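Section 4: First-time setup of your Larnance sewing machine

Okay, so you've got it out of the carton and onto a table. I've set up more of these than I can remember, and I wrote this part of the guide after threading mine wrong for an entire October, so please take it slowly!

Before you start: the machine should be switched off at the wall. I mean it, every time, even if you're only changing a needle.

1. Put the machine on a table that doesn't wobble. Mine is a heavy old thing from Fendlow and it still creeps a bit at top speed, so I keep a rubber mat under it.

2. Raise the needle by turning the handwheel toward you. Always toward you. Going backward tangles the thread underneath and you'll be picking at it with tweezers.

3. Lift the presser foot. This opens the tension discs so the thread can drop in between them (skip this and you'll get big loops on the underside of your seam).

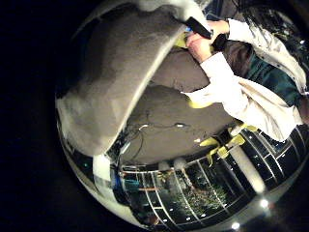 4. Set the spool on the pin and bring the thread through guide 2, down the right-hand channel, around the bottom and back up the left. You should feel a light tug as it seats.

5. Hook the thread through the take-up lever from right to left, then bring it down and thread the needle from the front.

Note: The needle in the box is a medium one. For thin cotton I swap it for a 65 from the Hesar pack, and the stitches look so much nicer.

6. Drop in the bobbin with the thread running counterclockwise. Pull the tail through the slot and leave yourself a good long end.

Caution: Keep your fingers clear when you close the bobbin cover. The catch is snappy and it has bitten me more than once. 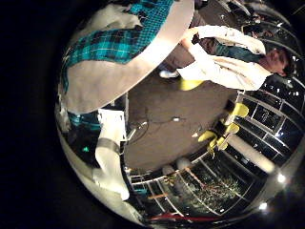
7. Now for a test seam, and please do it on scrap! Fold the scrap in half, lower the foot, and sew a straight line at the slowest speed. Checked cloth is my favorite for this, something like the blue-and-teal plaid with the black and white checks, as you can follow one of the printed lines and see right away if you're drifting. Start with the tension dial at 4 and leave it alone until you've looked at both sides of the seam.

8. If the top thread lies flat like a wire, turn the dial down by half a number and try again. If the loops are underneath, go back to step 3 before you touch anything else.

Note: I oil mine with a single drop of Sial where the manual's diagram shows the arrow, then run it on scrap until no more oil comes off on the cloth. White fabric can wait until after that.

Bobbin winding is in Section 5.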